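Drestonwood Makers Board > Shop Storage

Search this board Keywords Go Advanced

Thread: Metal bin with sloping sides for loose blocks, keep it or swap for a flat tray?

gilberto_c
19 Sep 2026

Hi everybody, it's been a while since I posted and I've missed you all. I have a storage question that is going to sound small, but it's been nagging at me for most of the summer, so get a cup of coffee and bear with me.

I keep colored blocks in the shop. Long skinny ones, red and dark green, that we use for laying things out, spacing, trying patterns before anything gets committed to, and for a dozen other jobs I never planned on when I made them. Over the years I've had them in a milk crate, in a dishpan, in a drawer that stuck every time the weather turned, and for a little while in a very nice cardboard box that my daughter labeled for me (I still have the label). Then a neighbor in Isina was clearing out his garage and gave me a big gray metal bin, wide at the top with sloping sides, and I fell in love with it on the spot because it looked like it could outlive me.

My trouble is what the blocks do once they're in there. I like them lying flat on the floor of the bin where I can tell at a glance what's out and what's put away. If I drop them in without thinking, one will end up with an end propped on the slope and then the next one leans on that, and before long I've got a little bonfire stack in the middle and I'm digging around. I don't mind digging but I do mind the noise, and so does the dog.

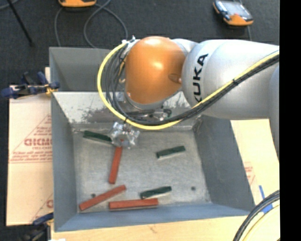

So I've been going back and forth between keeping the bin and building a low tray with a lip. The bin wins on toughness, no question. It also wins on being easy to drop things into from any side. The tray would win on neatness, and I could put a strip down the middle and give each color its own half. Red on one side, green on the other, everybody goes home happy.

What would you do? And has anyone here lived with a sloped bin long enough to get fond of it?

Gilberto

tallowpatch

Welcome back Gilberto! I am firmly on team bin and I'll tell you why, at more length than you asked for, as usual.

I ran a flat tray for years and what I found is that a tray punishes you for being in a hurry. You have to set each piece down in it. With sloping walls you can miss by a couple of inches and the thing slides down to where it belongs, or near enough. Also when you go to pick a piece up, there's room for your knuckles. In a straight-sided tray the piece along the wall is always a nuisance, you end up tipping it with a fingernail to get hold of it. I have one thumbnail that has never been the same.

The bonfire stack is just too many pieces in too small a floor. Keep only what you're using that day in the bin and store the rest someplace else.

mrs_kettering

I'm going to disagree, and I do it with affection, because tallowpatch and I have been having this same argument on this board since before the last redesign.

Slopes are lovely for things that roll or things that pour. Nails, walnuts, marbles, the contents of my purse. For a long straight block they're a nuisance. A long block wants a flat surface and a square corner to line up with, and a sloped bin gives it neither. It lands at whatever angle it lands at. If you care about picking up the red one you meant to pick up, without shuffling two others out of the way, get a tray.

And the strip down the middle is a good idea! I did that with my dominoes and it's the nicest thing I've made all year. It took one evening and some scrap molding.

tallowpatch

Mrs. K, you have never once in your life picked up a domino in a hurry.

mrs_kettering

I have, and I dropped it, and it went under the stove, and it's still there.

kobina_a

Kobina Amegashie here, mostly a reader, but this one's close to my heart so I'm going to chime in. I keep spacer blocks for the bookshelf jobs I do, and I've been through the Zernalell bins, the deep ones with the folded rims, and also a flat tray I made myself. I ended up using both, which I realize is a cowardly answer.

The bin is where blocks land when I'm working. The tray is where they live overnight. It takes me 3 minutes to lay them out at the end of the day, and I've come to enjoy it, the same way some people enjoy winding a clock. My wife says it's the only tidying I do without being asked, and I can't argue with her.

On color, though, Gilberto, I wanted to say how much I like red and dark green together on gray. I had everything in natural and tan for years and I was forever losing pieces against the bench. The red you can find from across the room. The dark green is harder in poor light, and if I were redoing mine I'd go a shade brighter on the green. Have you found that?

gilberto_c

Kobina, yes! I have found exactly that. In the morning with the big door open it's no problem at all. By late afternoon in December the green ones go nearly black on me, and against the shadowy side of the bin I'll pat around for one like a man looking for his glasses. I don't want to redo them though. I like that deep green. It reminds me of the shutters on my grandmother's house, and you can't get that out of a brighter can, believe me I've tried. I had a quart of the Ofori green that looked perfect on the lid and came out like lime sherbet.

Maybe the answer is a lamp. I hadn't thought of it until I started typing this.

And Mrs. K, I'm sorry about your domino.

dovetail_dan

Lamp, definitely. Clip-on, and put it off to one side so it isn't shining straight down in. Bare metal and glossy paint throw a lot of glare back at you, and then you've traded one kind of squinting for another. Low and from the side, and you get a bit of shadow along each block that shows you the edges.

Let me also speak up for the noise, because I think people are skating past that. A metal bin is a drum. Cut a piece of thin rubber mat, the drawer liner sort, to fit the floor only. Leave the slopes bare so things still slide. The dog will thank you. I did this with a bin of clamps and the difference was so great that my son came out to ask if I'd quit for the day.

tallowpatch

Seconding the mat, but get a light-colored one if you can. Dan's is black (I've been to his place, the coffee's good) and a dark green block on a black mat is going to be Gilberto's December problem all year round.

pennywhistle21

Can I ask a beginner question? I'm setting up my first shop corner and I found a used metal bin with the paint worn through in a few places. It's a scuffed-up thing but sturdy. Is that worth fixing before I put painted blocks in it, or will it be all right? I've got 21 blocks that I sanded and painted by hand and I'd hate to mark them up.

mrs_kettering

Welcome, pennywhistle! No such thing as a beginner question here, we've had a four-page thread on string.

Run your palm over the worn places with a cotton glove on, or an old sock. If it snags, there's a burr or some flaking and you should take that down with fine paper, wipe it out, and give it a coat of whatever you have. If the sock slides along without catching, leave it be. Worn paint by itself doesn't hurt a thing. I'd be more careful about the rim than the inside, since that's where you'll knock a block on the way out without noticing.

kobina_a

Agree with all of that. One more: let your paint cure a good long while before you pile them together. I was impatient and stored mine after a couple of days, and I had two that stuck face to face and took a little color off each other. I still use them. They look like they've been in a fight.

dovetail_dan

Chiming in once more to stick up for Kobina's cowardly answer. I don't think it's cowardly. A working bin and a resting tray are two different jobs. I think the reason this argument never gets settled is that tallowpatch is talking about the middle of the day and Mrs. K is talking about the end of it.

mrs_kettering

Daniel, I'll thank you not to settle it. We've been enjoying ourselves.

tallowpatch

What she said. Also I still think she's wrong.

gilberto_c

You people are the best. I read this whole thing out loud at supper.

Here's where I've landed. The bin stays. I'm getting a light gray mat for the floor of it, and the clip lamp, and I'm going to try to stop throwing every block I own in there at once and just take out what the job calls for. Then over the winter I'll build the tray with a strip down the middle, and if I like it I'll do Kobina's routine in the evenings. I've got some cherry offcuts I've been saving for something and I suppose this is the something, although my wife has been hinting about a spoon rest.

Pennywhistle, please post those blocks when you've got them settled in, I'd love to know what colors you picked.

pennywhistle21

Did the sock test and it caught in one place near the corner, so I'm off to find sandpaper. The colors are yellow and a sort of barn red. I had meant to do a third but I ran out of patience. Thank you all so much, I was nervous to post!

kobina_a

Barn red is a fine color. Gilberto, how deep are you making the tray? I made mine too shallow the first time and the blocks walked right out over the lip whenever I carried it.

gilberto_c

Deep enough that a block lying flat sits below the lip, with a finger's width to spare. Does that sound right to you? I've got time to change my mind, I haven't cut anything yet.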